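Civora C2 worktop sealer: long-term review
Reviewed by Larysa Karpenko, Mon 29 April

Pale stone-effect surfaces with grey veining hide crumbs well and hide oil rings badly, so the sealer matters more than the pattern.

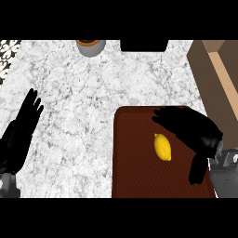 What it is
Civora C2 is a water-based impregnating sealer for marble, limestone and other porous stone. It comes in a 914 ml bottle with a flip cap and a folded instruction sheet. It soaks into the surface and leaves no film, so the stone keeps its original sheen. It does not protect against etching. Lemon juice and vinegar will still dull polished marble, sealed or unsealed, and the sheet says so in the second paragraph.

Application
I treated two honed marble offcuts and one full kitchen run. The surface has to be clean and left to dry overnight. The sealer goes on with a lint-free cloth, stands for ten minutes, and is then buffed off completely. A second coat follows after an hour.

The ten-minute limit is strict. On the first offcut I left a patch for twenty and got a tacky haze, which came away with a little fresh sealer and a lot of rubbing. The cap also pours too fast when the bottle is full. I decanted into a jar.

Coverage was good. Two coats on the kitchen run used around 75 ml, with the offcuts extra. The smell is faint and had gone by the next morning.

Results
Water beaded on the treated offcut from the first day. Olive oil left for an hour wiped off without a mark. Black coffee did the same. Turmeric paste left a pale yellow shadow that faded over a week – the untreated offcut is still stained. Red wine was not tested beyond half an hour.

The area beside the hob began to darken when wet in October, five months after application. The rest of the run still beads. One further coat by the hob put it right.

Compared with Maurya Stone Guard
Maurya is solvent-based and lasts longer near heat. It also needs open windows and gloves, and it darkened my honed sample slightly. Jacqueline Roussel, who fitted the worktop, prefers it for floors. For a kitchen in daily use I would take the Civora.

Verdict
Sound product, poor cap. Recommended for honed marble and limestone. Dense granite may not absorb it, so try a few drops of water first – if they sit unchanged for half an hour, save your money.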